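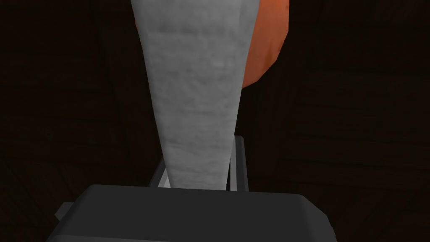 Woke at 5 and couldn't get back to sleep, so I did the water bill and then sat with the allotment notebook until it got light. We are 3 weeks into June and I still haven't written up the beans.

The Brula are doing better than I expected. They were the cheap ones, from the bottom of the rack at Van Hecke, and I only bought them to fill the end of the row. They are up past the second string now. The runner beans next to them have blackfly again. I sprayed with soapy water in the evening and will do it again tomorrow if the wind drops.

Evelien Van Beek came by the plot before lunch with the weighing book. She has taken it over for the year and wants everything in grams, no more "a good bagful." My broad beans came to 874 grams, shelled. Hers came to 2,429, but she has had hers in since November and she has the sunny side. We talked for a while about the path. Edcombe want it cleared back to the fence by the end of the month and she thinks they will write to all of us, plot 64 included, even though mine is already cut. 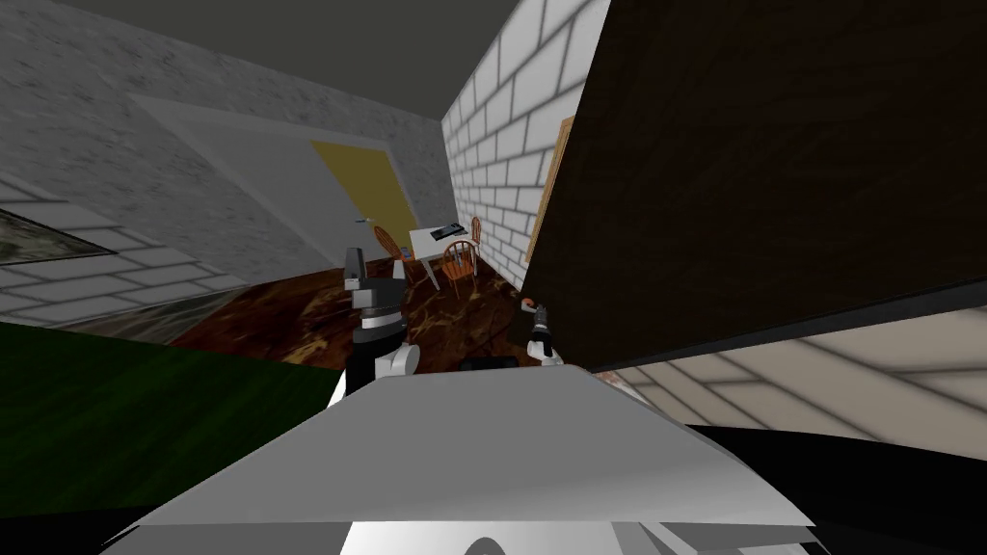

Picture: Grelteck

Drove into Edcombe after that for netting. They only had the green, in the wide roll, so I bought that and will cut it down. Also twine, a new rose for the small can, and a bag of potting mix I didn't need. The parking lot was half closed for resurfacing and I ended up walking from the church with the bag on my shoulder. My back has been complaining ever since.

Had a cheese sandwich in the car and listened to the end of the program about canals.

Back at the plot by 3. Put the netting over the currants, which took much longer than it should have. I had forgotten that two of the canes from last year were split, and one of them went as soon as I leaned on it. Used the broom handle in its place – ugly, but it holds. The red currants are nearly there. The black ones need another week or more.

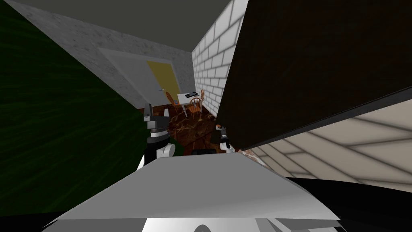
Image credit: Grelteck

Thinned the carrots, watered everything on the left side and ran out of patience for the right. The second sowing of beets has hardly come up at all. I may just put lettuce in there and forget about it.

Called my sister after supper. She is coming on the early train next month and wants to be taken to the coast, so I need to get the front tire looked at before then. She asked for beans too. I said she could have the Brula if there are any.

Bath, two aspirin, bed before 10. Soapy water tomorrow, and find the other pair of gloves.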